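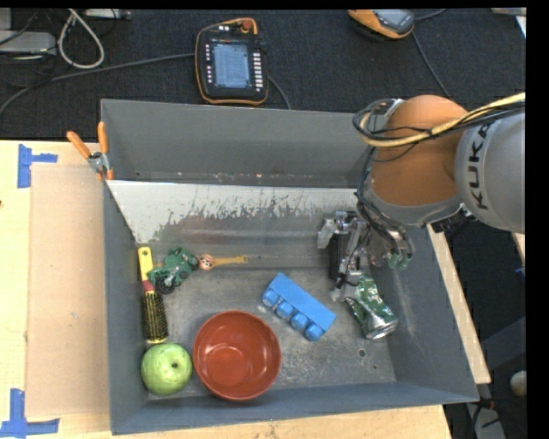
홈 | 논문 | 초록 | 본문 | 참고문헌 | 부록 | 인용하기

4. 상용 피킹 키트의 평가

4.1 평가 대상

평가 대상은 Pikeck이 판매하는 상자 피킹 키트이다. 키트는 파지 계획 소프트웨어 Sidov, 캘리브레이션용 판과 브래킷, 그리고 Primis라는 이름의 원격 지원 서비스로 이루어진다. 로봇 팔은 포함되지 않으며, 구매자가 이미 한 대쯤 가지고 있다고 전제한다. 제품 안내서는 이 키트를 "상자만 있으면 시작할 수 있는 자동화"라고 소개한다. 우리에게는 상자가 있었다. 시작까지는 안내서에 적히지 않은 과정이 조금 더 있었고, 이 절의 상당 부분은 그 과정에 관한 것이다.

Pikeck은 평가용 라이선스를 무상으로 제공하였으나 실험 설계와 원고에는 관여하지 않았다. 초고를 보내 사실관계 확인을 요청했을 때 돌아온 수정 의견은 한 건이었는데, 제품명의 대문자 표기에 관한 것이었다. 이를 반영하였다.

4.2 설치와 캘리브레이션

설치는 Abdel Rahman 실험동에서 3월에 시작하였다. 안내서가 제시하는 설치 소요 시간은 40분이다. 이 시간은 로봇 제어기와 Sidov 서버가 첫 시도에서 서로를 알아본다는 가정 아래 측정된 것으로 보인다. 우리의 경우 두 장치는 하루를 서먹하게 보낸 뒤에야 통신을 시작하였다. 원인은 제어기 쪽 네트워크 설정과 Sidov의 기본 포트가 충돌한 것이었으며, 해결 방법은 안내서 부록의 각주에 있었다. 각주의 글자 크기는 본문보다 두 단계 작다.

캘리브레이션 절차 자체는 잘 만들어져 있다. 판을 작업 영역 안의 지정된 자세로 옮겨 가며 촬영하면 카메라와 로봇 기저 좌표계 사이의 변환이 계산되고, 잔차가 기준을 넘으면 어느 자세를 다시 찍어야 하는지 알려 준다. 경쟁 제품 다수가 이 단계에서 숫자 하나만 보여 주고 사용자의 판단에 맡기는 것을 생각하면 분명한 장점이다. 다만 기준을 통과했을 때 화면에 뜨는 축하 애니메이션은 끌 수 없다. 캘리브레이션을 반복하는 연구자에게 축하는 금세 마모되는 자원이다.

Primis 지원팀의 응답은 빨랐다. 내용의 충실도는 시간대에 따라 차이가 있었다. 오전에 보낸 질문에는 로그를 읽은 사람만 쓸 수 있는 답이 왔고, 오후 늦게 보낸 질문에는 재부팅을 권하는 답이 왔다. 재부팅이 효과를 본 경우도 있었으므로 이를 결함으로 기록하지는 않았다.

4.3 물체와 작업 환경

제품 시연 영상에서 Sidov는 크기가 고른 종이 상자를 집는다. 종이 상자를 집는 로봇의 능력은 이미 충분히 문헌화되어 있다고 판단하여, 우리는 모양과 재질이 제각각인 생활용품과 장난감으로 물체 집합을 구성하였다. 그림 1은 작업 중의 한 배치이다. KUKA 팔에 달린 그리퍼 바로 아래에 찌그러진 알루미늄 캔이 있고, 같은 상자 안에 파란 장난감 블록, 적갈색 그릇, 연두색 사과, 둥근 헤어브러시, 녹색 장난감 탈것 등이 놓여 있다.

그림 1. 금속 상자 안의 혼합 물체 배치와 그리퍼. 캔은 상자의 오른쪽, 사과는 앞쪽 왼편 모서리에 있다.

물체를 이렇게 고른 데에는 이유가 있다. 캔은 표면이 번들거리는 데다 찌그러지고 나면 원기둥이라는 사전 지식이 오히려 방해가 된다. 그릇은 테두리를 집을지 전체를 감쌀지에 따라 계획이 갈린다. 헤어브러시는 손잡이와 머리의 성질이 전혀 다르며, 깊이 영상에서 솔 부분은 고체라고도 기체라고도 하기 어려운 형태로 나타난다. 사과는 굴러간다. 마지막 항목은 사소해 보이지만, 4.5절에서 다시 등장한다.

상자는 금속제이며 바닥에 긁힌 자국이 많다. 뒤쪽의 경사진 판은 흰 도장이 벗겨져 가장자리가 들쭉날쭉하고, 그 아래로 회색 금속이 드러나 있다. 안내서는 "균일한 무광 바닥"을 권장한다. 우리가 본 물류 현장의 상자들은 이 권장 사항을 읽은 적이 없는 듯했으므로, 바닥을 새로 칠하지 않고 그대로 사용하였다. 조명 역시 실험실 천장등을 그대로 두었다.

4.4 절차

시행은 모두 2,070회이며, 이 가운데 300회는 매개변수를 정하기 위한 예비 시행으로 분석에서 제외하였다. 각 시행은 물체 배치의 촬영, Sidov의 파지 후보 산출, 접근, 폐합, 들어 올림의 순서로 진행된다. 물체를 상자 밖으로 들어 올려 정해진 높이에서 멈춘 뒤 떨어뜨리지 않으면 성공으로 기록하였다. 들어 올리는 도중 다른 물체가 딸려 올라온 경우는 별도의 범주로 두었다. Pikeck의 자체 집계 방식에서는 이런 경우도 성공에 속한다. 하나를 주문한 고객에게 두 개가 도착하는 일을 성공이라 부를 것인지는 독자의 사업 모델에 맡긴다.

실패 판정은 연구자 두 명이 독립적으로 수행하고 이견이 있으면 기록 영상을 함께 보았다. 이견의 대부분은 헤어브러시에서 나왔다. 솔 몇 가닥만으로 매달린 채 흔들리는 물체를 "파지되었다"고 볼 수 있는가 하는 문제였는데, 정해진 시간 동안 떨어지지 않았다면 성공으로 보기로 하였다. 이 기준에 두 사람 모두 완전히 만족하지는 않는다.

4.5 관찰 결과

형상이 단순하고 표면이 무광인 물체에서 Sidov는 안정적이었다. 장난감 블록은 옆으로 누워 있든 바로 서 있든 후보 산출이 일관되었고, 실패한 시행도 대부분 상자 벽에 너무 가까이 붙은 경우였다. 벽 근처에서의 회피 동작은 신중하다 못해 소극적이어서, 닿을 수 있는 물체를 닿을 수 없다고 보고하는 일이 잦았다. 설정에는 이를 조절하는 "대담함" 항목이 있다. 값을 한 단계 올리면 문제가 줄어들고, 두 단계 올리면 비상 정지 버튼의 위치를 새삼 확인하게 된다.

반사가 있는 물체에서는 사정이 달랐다. 캔의 경우 깊이 값이 비는 영역을 Sidov가 주변 값으로 메우는데, 그 결과 캔은 때때로 바닥과 매끄럽게 이어진 언덕으로 재구성되었다. 언덕에는 파지점이 없으므로 시스템은 상자가 비어 있다고 보고하고 다음 상자를 요청하였다. 동일한 배치에서 카메라 노출을 한 단계 낮추면 캔이 다시 나타났다. 노출 조정은 사용자 화면이 아닌 설정 파일에서만 가능하다.

그릇에서는 예상보다 좋은 결과를 얻었다. 계획기는 대체로 테두리를 선택하였고, 안쪽의 광택에도 크게 흔들리지 않았다. 반면 그릇 옆에 다른 물체가 붙어 있으면 둘을 하나로 묶어 분할하는 경향이 있었다. 그릇과 사과가 나란히 놓인 배치에서 Sidov가 둘을 단일 물체로 간주하고 그 무게중심, 즉 둘 사이의 빈 공간을 자신 있게 집은 시행도 있다. 신뢰도 점수는 높았다.

사과에 관해 덧붙인다. 손가락 한쪽이 먼저 닿으면 사과는 굴러 자리를 옮기는데, Sidov는 접근을 시작한 뒤에는 영상을 갱신하지 않는다. 따라서 그리퍼는 사과가 있던 곳을 정확하게 집는다. 위치 정밀도만 놓고 보면 나무랄 데가 없는 동작이었다. 재시도 기능을 켜면 새로 촬영한 뒤 다시 접근하므로 대개 해결되지만, 재시도가 이어지는 동안 사과가 상자를 한 바퀴 도는 과정을 지켜보아야 할 수도 있다.

4.6 제조사 주장과의 비교

Pikeck의 홍보 자료는 사람의 개입 없이 3,000회를 연속 수행하였다고 밝힌다. 우리는 이 수치를 재현하지 못하였으나 반박할 근거도 없다. 자료에는 물체의 종류와 "개입"의 정의가 나와 있지 않기 때문이다. Primis에 문의한 결과, 원격 지원 인력이 접속하여 파지 후보를 골라 준 경우는 개입으로 세지 않는다는 답을 받았다. 현장에 사람이 없었다는 점에서는 틀린 말이 아니다. 구매를 고려하는 기관이라면 견적서의 지원 항목을 월 단위로 읽어 볼 것을 권한다.

그럼에도 키트의 실용성은 인정할 만하다. 캘리브레이션 안내와 로그의 품질은 우리가 사용해 본 상용 제품 중 상위에 속하며, 실패한 시행마다 당시의 깊이 영상과 후보 목록이 함께 저장되어 원인 분석에 큰 도움이 되었다. 이 절의 비판 가운데 상당수는 제품이 스스로 남긴 기록 덕분에 가능하였다.

4.7 한계

평가는 로봇 한 대와 상자 한 종류에서 이루어졌으며, 흡착식 그리퍼는 다루지 않았다. 실험 도중 Sidov의 소규모 갱신이 한 차례 배포되었는데, 변경 내역에는 "전반적인 개선"이라고만 적혀 있었다. 갱신 전후의 시행은 구분하여 저장하였으며 분류표는 부록에 수록하였다. 축하 애니메이션은 갱신 이후 길어졌다.

이 사이트는 이용 편의를 위해 쿠키를 사용합니다. 계속 이용하시면 쿠키 사용에 동의하는 것으로 간주됩니다. 동의 | 설정 변경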